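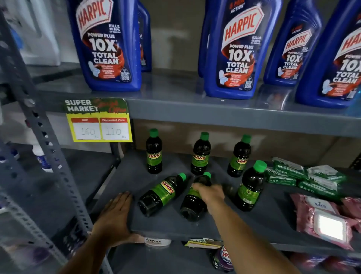 Varnar shelving in gray, with Sunny bottles and wipe packs on one level, Harpic on the shelf above, and a price sign on the upper shelf's front edge.

Varnar Store Shelving — Gray

Last updated: January

Varnar is a steel shelving system for grocery stores, drugstores and small supermarkets. It is sold by Fevstead as single bays and as runs. A run starts with one starter bay and continues with as many add-on bays as the wall or aisle allows. Each add-on bay shares an upright with the bay before it, so order one starter bay per run and add-on bays for the rest.

The system suits packed goods of mixed shape: bottles, boxes, bags, and soft packs such as wet wipes. It is used most in household and cleaning aisles, where heavy liquids and light packs end up side by side and the range changes often.

Uprights

The uprights are perforated steel with slots down the full height of the face. Shelf brackets hook into the slots and are held by the weight of the shelf. The standard upright is 1,392 mm high, a height most customers can reach over for center-aisle runs. Taller uprights for walls are listed on the Varnar wall page and take the same brackets.

Older Kandasamy brackets do not fit these slots. The hooks look similar but the spacing is different, and a forced bracket will sit at a slight angle. If you are extending a Kandasamy run, finish it with an end upright and start a new Varnar run next to it.

Shelves

Shelves are folded sheet steel with a turned front edge. They come in 3 depths: shallow, standard and deep. The base shelf should be the deepest one in the bay. Most stores use deep for the base and standard above it, which leaves the lower levels easier to see into and to refill.

Each standard shelf is rated for more than 100 pounds, spread evenly. The rating assumes both brackets are fully seated. It does not cover people standing on a shelf, including the base shelf.

When you set the gap between two shelves, measure the tallest bottle with its cap on and leave room for a hand to pass over it. A tight gap shows more stock from the aisle, but customers knock bottles over when they reach for the back row. Soft packs can take a smaller gap if they have a bay of their own. Where they share a level with bottles, set the height for the bottles.

Stopping bottles from sliding

Smooth plastic bottles move on painted steel, and one that falls on its side can roll. A front rail or a ribbed mat helps with this. The Lesa front rail is a low wire rail that clips behind the front edge and leaves the labels in view. The Lesa mat is cut to shelf depth and lies flat without glue. Stores with a lot of refill work tend to prefer the mat, as stock can be pulled straight off the front.

Lesa wire dividers separate one product from the next. They are worth having between bottles and wipe packs, as a stack of soft packs will lean and spread once a few have been sold. Dividers hook into the rail at the front, so order the rail with them.

Price signs and labels

The front edge takes hanging signs, paper shelf labels and clip-on ticket strips. Signs that carry a regular price and a discounted price are best hung from the edge of the shelf that holds the product. Hung one level too high, a sign is easily read as the price of the goods beneath it. Handwritten signs are fine, but use a marker that does not wipe off with spray cleaner.

Ticket strips are clear plastic and are sold in packs. They are not included with the bay.

Finish

The finish is gray powder coat on all parts. A white version of the shelf is made for the wall range only. Touch-up paint in the same gray is available in small cans and should be used on any deep scratch before the bay goes back into use.

What comes with a starter bay

2 uprights
Base feet with leveling screws
Base shelf
Upper shelves and brackets, number chosen when ordering
Back panels, plain or perforated
Assembly sheet

An add-on bay has the same parts with one upright and one foot. Rails, mats, dividers and ticket strips are ordered separately.

Assembly

Two people can put up a bay with a rubber mallet and a level. Stand the uprights in the feet, fit the base shelf, then slide in the back panels from the top. Level the bay before hanging any upper shelves — it is much harder to do afterward. Seat each bracket with a light tap and check it by lifting the front edge of the shelf. If it comes up easily on one side, that bracket is not in.

Shelves can be moved later without tools. Take all stock off the shelf first.

Care

Wipe with a damp cloth and mild soap. Leaked cleaning products should be wiped up the same day, including under the mat, as some will dull or lift the coating. Do not use scouring pads. Check brackets whenever a bay is emptied for a reset.

Delivery and returns

Shelves and uprights ship flat on a pallet. Small orders of Lesa parts go by parcel. Pallet deliveries to stores without a loading dock need a tail lift, which must be requested with the order. Fevstead's freight desk books these on Wednesday for the following week.

Unused parts can be returned in their original wrapping. Cut mats cannot be returned.

Spare brackets, feet and back panels are kept in stock and can be ordered one at a time.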